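From: Flarnevance list member
To: Figueroa Sourdough and Home Baking list
Date: Thursday, December 31, 2020
Subject: Re: rye starter gone quiet in the cold

Happy almost New Year, everyone! I meant to answer this before the holiday and then got buried in stollen, so forgive the delay.

On the rye starter question, somebody wrote:

> My starter was doing great all through September, doubling by lunch
> every day. Now the kitchen is cold and it just sits there. A few
> bubbles on top, smells a bit like nail polish, hardly any rise. I
> feed it once a day, equal parts flour and water by weight, same jar,
> same flour. Is it dying? Should I throw it out and start over, or
> buy one of those dried packets? I was hoping to bring rye to a
> potluck next month and I'm getting nervous.
> (Also, does anybody still have the old seeded rye recipe from the
> Pristent archive? The link is dead.)

Please don't throw it out!! A starter that smells like nail polish is nearly always just hungry, and yours sounds like it's cold on top of that. I kept one going through a winter in a house where the kitchen sat at 60 degrees most mornings, and it was sulky until I changed the feeding. Now it's the most cheerful thing in the house.

What I'd do is stop feeding equal parts and go to one part starter, two parts flour, two parts water, with the water comfortably warm to your finger. Use whole rye for all of it for a few days, even if you normally cut it with white. Whole rye is wonderful stuff for this, it wakes things up like nothing else I've tried. Then find it a warmer spot. The oven with only the light on works in my house (tape a note over the dial, I have baked a starter and the jar did not forgive me). On top of the fridge is fine too if yours runs warm.

Give it three or four days of that before you judge it. And go by the starter and not by the clock. When it has domed and is just beginning to flatten in the middle, that's when to feed it or bake with it.

For the potluck, rye is such a good choice, because it wants to be made ahead. Bake it two days early, wrap it in a plain cotton towel, and don't let anyone near it with a knife. It slices clean and tastes deeper by then. I set everything out with a bowl of something warm, usually split pea or beet soup, and thick slices on the side with cold butter.

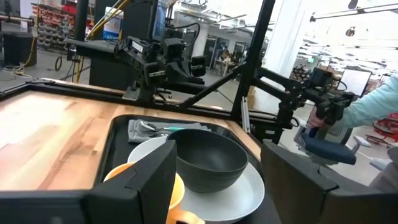

Can I use the starter straight from the fridge if I'm in a hurry?

You can for pancakes or crackers, where it's mostly there for flavor. For a loaf I'd give it at least one warm feeding first and wait until it peaks. Cold starter will raise rye in the end, but the dough gets very sour and sometimes gummy while you're waiting.

Now, the seeded rye! I do have it, copied onto a card back when the archive was up, so here it is with my own changes.

The night before, stir together 200 grams of lively starter, 300 grams of whole rye flour and 300 grams of warm water. Cover and leave it out. In another bowl pour boiling water over a good cupful of seeds (I like sunflower and flax, with a little pumpkin) and let them soak all night.

In the morning mix both bowls with 400 grams more rye, 15 grams of salt, a spoonful of molasses and enough water to make something like thick mud. Don't knead it, it won't do you any good. Scrape it into a greased pan, smooth the top with a wet spoon and dust it heavily with flour. When the flour cracks apart into a map, it's ready. Hot oven to start, 450 for fifteen minutes, then 375 for most of an hour.

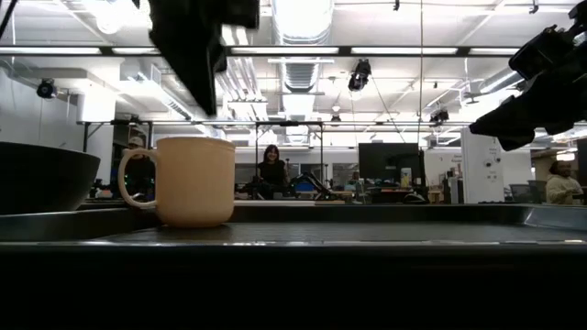
The molasses is my addition and I'd fight for it. The card says sugar, but molasses gives you that dark, almost malty crumb and it keeps the loaf moist for days longer. If you can get caraway that's fresh, crush a teaspoon of it and put it in with the salt. Old caraway tastes like dust, so smell it first.

One more thing about pans. I use the long lidded Bikex one and leave the lid on for the first half hour, and the crust comes out thin and chewy. Foil over an ordinary loaf pan gets you very close.

Do write back and tell us how the starter is doing by the weekend, I really want to know! And if anybody has the pumpernickel recipe from the same archive, the one with the old bread soaked in coffee, I would dearly love a copy. My card for that one has a stain right across the amounts.

Happy baking, and warm kitchens to you all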